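豆類仕分け卓 作業記録データ README

版: 1.2
最終更新: 2012/12/01
作成: Mirkimano 豆類記録班
連絡窓口: Seon-mi Nam(記録)、Effie McIver(集計)

1. 概要

本データは、卓上で行う乾燥豆の仕分け作業について、使用した豆の種類、器の配置、作業の区切りを表形式でまとめたものである。収録件数は1,000件。1件は、豆を器から器へ移す1回の動作に対応する。計量値は重量ではなく、匙による杯数で記録している。

旧版(1.0、1.1)では小豆類の表記が統一されていなかった。1.2で表記を改め、重複していた行を削除した。旧版から集計を引き継ぐ場合は、後述の対応表を使うこと。

2. ファイル構成

moves.csv 移動記録の本体。1行1件。
vessels.csv 器の一覧。器ID、形状、材質、区画数。
beans.csv 豆の一覧。豆ID、呼称、色の区分。
sessions.csv 作業回の一覧。開始時の配置と担当者。
mapping_old.csv 旧版の豆呼称と現行の豆IDの対応表。
notes.txt 担当者の自由記述。整形していない。

文字コードはUTF-8、改行はLF。区切りは半角コンマ。notes.txtのみ行の長さに制限がない。

3. moves.csv の列

move_id 連番。欠番あり。
session_id sessions.csv と対応。
bean_id beans.csv と対応。混合の場合は MIX。
from_vessel 移動元の器ID。
from_section 移動元の区画。区画のない器は 0。
to_vessel 移動先の器ID。
to_section 移動先の区画。区画のない器は 0。
scoops 杯数。0.5刻み。
spill こぼれの有無。0または1。
flag 確認状態。後述。

区画の番号は、皿を置いたときの作業者から見た位置で付ける。3区画の皿では左上を1、右上を2、手前を3とする。皿を回した場合は番号も付け直し、notes.txtに回した旨を書く。付け直しが漏れていた行にはflagに R が入っている。

4. 豆の区分

beans.csv の色区分は、黄白、緑、赤褐、淡褐の4つ。品種までは特定していない。大豆は黄白、緑豆は緑に固定した。赤褐と淡褐については、購入時の袋の表示が残っていないものがあり、呼称の列を空欄にしてある。空欄は欠損として扱わず、色区分だけで集計してよい。

浸水後の豆は対象外。作業はすべて乾燥状態の豆で行った。

5. 器と卓

卓は木製、天板は明るい色。主に使う器は次の2種類。

V01 ステンレスの浅い丸鉢。区画なし。単一の豆をまとめて入れる。
V02 白い小皿。3区画。区画ごとに別の豆を入れる。

V03以降は予備の器で、使用回数が少ない。形状は vessels.csv を参照。豆を入れない卓上の物(飲料用のボトル、紙片など)は一覧に含めていない。

6. 作業回

作業回は158回。担当は Anitha Subramaniam、A-yeong Woo、Thenmozhi Bangera の3名で、sessions.csv では頭文字で示す。開始前に鉢を手前、区画皿をその奥に置く。左右の位置は指定していないため、鉢と皿の並びは回によって少しずれる。

1回の上限は60分。上限に達した時点で移動の途中だった場合、その移動は記録しない。移動が1件もない回も sessions.csv には残してある。

7. 確認状態(flag)

空欄 記録と控えが一致。
R 区画番号の付け直し漏れ。修正済み。
S 杯数が控えと一致しない。控えの値を採用。
X 移動先が不明。集計から除外を推奨。

X の行を含めたまま器ごとの残量を計算すると、負の値が出ることがある。Clarkthorpe での試算ではこれが原因で区画2の残量が合わなかった。

8. 配置の参考

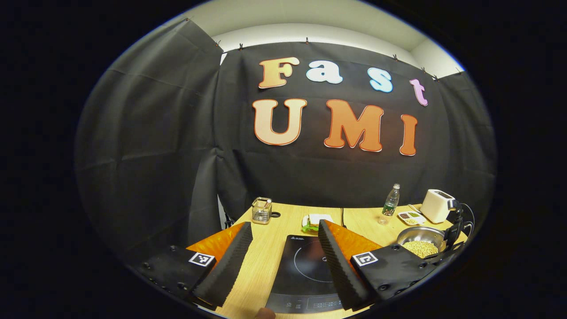
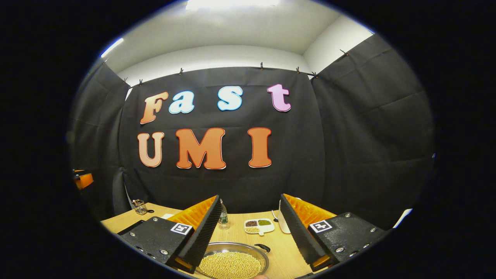

木製の卓と背後の黒い布。

豆の位置を集計に使う場合は、座標ではなく器IDと区画番号の組で扱うこと。卓上の距離は計測していない。鉢と皿の間隔を推定した値が Tevham 版の派生データに含まれているが、本版の値とは結合しないこと。

9. 既知の問題

・杯数は匙の山の高さに左右される。すり切りの指示は7月以降の回にのみ適用した。
・大豆の鉢に他の豆が混入した場合、取り除く動作は1件として数えていない。
・spill は卓上に落ちた場合のみ1とする。隣の区画に入ったものは0のまま、notes.txtに記載。
・sessions.csv の担当者欄に空欄が残っている。控えからも特定できなかった。

10. 変更履歴

1.2 豆の呼称を統一。重複行を削除。flag に S を追加。
1.1 区画番号の定義を作業者基準に変更。旧定義は皿の縁の印を基準としていた。
1.0 初版。Joseph 形式の表から変換。

11. 利用条件

集計結果の公開は自由。元の表を再配布する場合は版番号を明記し、notes.txtを除くこと。誤記の報告には move_id と版番号を添える。版番号のない報告は対応表との照合ができないため、受け付けていない。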